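Ajith Nair had been packing gift sets at Prislow for years before the arms arrived, and he still talks about them like a man with new neighbours he's decided to like.

"I came in on a Sunday to see them being set up," he says. "I wasn't on shift, I just wanted a look! There were cables and bits of frame all over the floor and I thought, right, this is going to be fun."

Prislow sends out small mixed boxes — cups, toys, trays, whatever the customer has picked — and no two orders look much alike. Two of the benches now have a pair of arms each, running on software the team calls Umness. Ajith used to spend whole shifts lifting and placing. These days he spends most of the morning teaching: choosing which items go on the table, deciding how they should be picked up, and stopping things when a grip looks wrong.
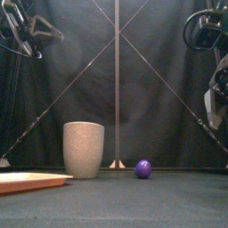
"Round things are the best bit," he says. "A person just grabs a ball. You never think about it. Then you have to explain it to a machine and you realise how much your hands know. I went home and picked up everything in the kitchen really slowly. My wife thought I'd hurt myself."

Toàn Vũ, who runs the floor, was more worried about the rota than the grips. Five packers work his side of the building, and the first question from all of them was about hours. He says the hours have stayed the same, though the jobs inside them have moved around. Two packers now share the teaching with Ajith, and the late shift has swapped a lot of its bending and reaching for checking finished boxes.

"Some people miss the rhythm of it," Toàn says. "I get that. You could pack and chat all day. Teaching takes more out of your head, so we've made the breaks longer."

Ajith admits his back is happier and his brain is tired by four o'clock. He has a list of items he wants to try next, and soft toys are at the top.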